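From: Lalit Kaushik
To: kashyap-players list
Date: 2/20/18
Subject: Re: Ronda leaving Gambridge

Tarun Malhotra wrote:

> Big news for those of us who have been waiting on Flunanon 2. Ronda (lead
> designer on the first one) has left Gambridge and is starting her own
> studio, called Kashyap. She says they're hiring up to 35 people and that the
> first game will be "the sequel fans asked for." There's a sign-up page for
> the alpha with 2,000 places. I think this is the best thing that could have
> happened to the series.

Tarun, I'd like to share your mood, but I read the same post twice and I can't find the game in it.

Start with the rights. Gambridge owns Flunanon. Ronda didn't take it with her, and the post never says she licensed it back. "The sequel fans asked for" can mean anything at all. I asked for a working map screen, for one. Would that be a sequel?

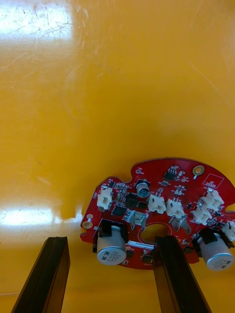
Then the head count. Up to 35 people is a hiring goal. The post names Ronda and an office manager. The first game had a team of 30 at Gambridge and still shipped in November with the last two chapters glued together, and those people had worked with each other for years. A new studio has to find its staff, pick an engine and argue over the coffee machine before anyone draws a single door.

The alpha sign-up bothers me most. What is there to test? I went through the form and it wants your email, your age and which other games you bought last year. That's a marketing survey — a decent one, but please don't tell people on this list they are getting into an alpha.

I do think she's a good designer. The harbor levels are still the best thing in the first game, and I have 700 hours in it, so I'm hardly a hater. If Kashyap shows ten minutes of somebody playing something, I'll be back here eating my words.
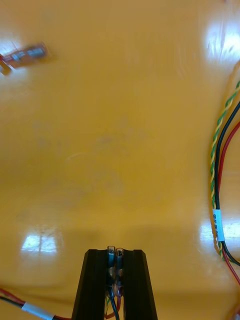

*Black two-finger gripper over the yellow tabletop.*

Until then, could we keep the Flunanon 2 tag off these threads? New members search for it and come away thinking a game has been announced. I'd suggest just "Kashyap" — and if Gambridge ever says a word about the rights, start a fresh thread for that.

Also, Tarun, your link to the interview is dead for me. Do you have a copy?

Lalit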